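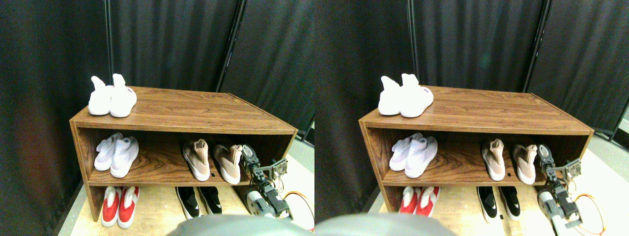 4.2 Leak response times

We were delighted by how clean the call records were. Eswood, the plumbing firm that shared its logs with us, had noted the arrival time for 1,472 visits, and only 28 of those had to be dropped for missing addresses. Burst pipes got the fastest response by far, with a median wait of 77 minutes – better than we had dared to hope for a town as spread out as Grerkisholm!

Figure 3. Median wait by type of call, in minutes. Visits booked more than a day ahead are left out.

Blocked drains tell a more exciting story. In February, 249 of these calls came in, many from the older streets near the river, and waits grew longest just after 7 a.m. Ccori's model of morning demand fits this peak very well. We tested it again with toilet and boiler calls kept apart, and the peak held up in both groups. Section 4.3 looks at repeat visits to the same address.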